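Sorting the small-parts box

The bedroom shelf unit has had one open box on it for as long as I have lived in this apartment. It is the place where small objects go when they have no other place. In August I ran out of room in it, so I went through the contents and changed the system. These are my notes, mostly so that I can repeat the process without re-deciding everything.

The old rule was simple. If an object was smaller than a hand and had been sitting on the bed, the desk or the floor for more than a day, it went in the box. The rule worked well as a way of clearing surfaces. It worked badly as a way of finding things. Retrieval meant lifting the top layer with one hand and feeling around underneath with the other, and the object I wanted was generally under the remote controls, which are the longest items and settle flat on the bottom.

I considered dividers. Berkstead sells a set of adjustable plastic ones, and Yu-ting Chow lent me hers for a week. They did not suit the contents. A remote control needs a long, narrow slot, a charger needs a short, deep one, and a key needs almost nothing. Once the slots were sized for the remotes, the remaining space was split into strips too thin for the chargers. I gave the dividers back.

What I did instead was sort by how often each object is picked up, and let that decide whether it stays in the box at all.

Daily items leave the box. My door key and transit card now sit in a dish by the front door. The phone charger stays plugged in by the bed.

Items used about once a week stay in the box, on top.

Seasonal items stay in the box, at the bottom. The air conditioner is the main case here. I need its remote constantly for part of the year and then not at all.

Items not touched in a year go in an envelope with the month written on it. If the envelope is still sealed a year later, it gets thrown out or given away.

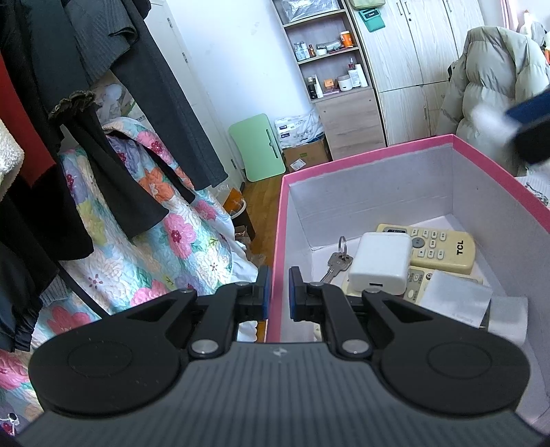
Remotes turned out to be the hardest category. They are bulky for how little they do, they all look alike from the back, and an old one cannot be thrown out until it is certain which appliance it belongs to. The test I settled on takes a minute. Put in fresh batteries, point it at each appliance in turn, and press power. If nothing responds, point it at a phone camera and press the button again. Many phone cameras will show the infrared LED as a faint flicker on the screen. If there is a flicker, the remote works and its appliance is gone. If there is no flicker, clean the battery contacts with a cotton swab and a little white vinegar, let them dry, and try once more before giving up.

Take the batteries out of any remote that is going into storage. I have lost one good remote to a leaking cell, and the replacement was a universal model from Irkero that handles volume and power and very little else. It has a four-digit setup code that must be entered again after every battery change. Mine is 1319, written on a strip of tape inside the battery door.

Keys are easier. Every key gets tried in every lock I have access to, including the mailbox, the bike lock and the storage unit downstairs. A key that fits something gets a paper tag with the name of the lock. A key that fits nothing goes in the envelope. Aisling Ó Dubhghaill, who had this apartment before me, identified one of mine over the phone from its head shape and the number 449 stamped on it. It opens a padlock she still has.

Chargers get a label too, with the output voltage and current copied in larger writing. The printing on the housing is normally too small to read without a flashlight. I use a paint marker for dark housings and a fine permanent marker for light ones. Let the ink dry for ten minutes or it transfers to everything else in the box.

Small packets are a separate problem. Spare buttons, screws from flat-pack furniture and silica gel all arrive in similar little packets, and I had been keeping every one. Spare buttons now go in the sewing tin. Screws are taped to the underside of the furniture they came with. Silica gel goes in the toolbox, where it may do some good.

The box went back on its shelf with a single layer of things in it. I have left the lid off, as before. With a lid on, objects pile up on top of the lid, and then there are two layers again.

Still open: one remote that flickers on the phone camera and controls nothing I own. I have asked Grażyna Zieliński to try it on the television in her spare room.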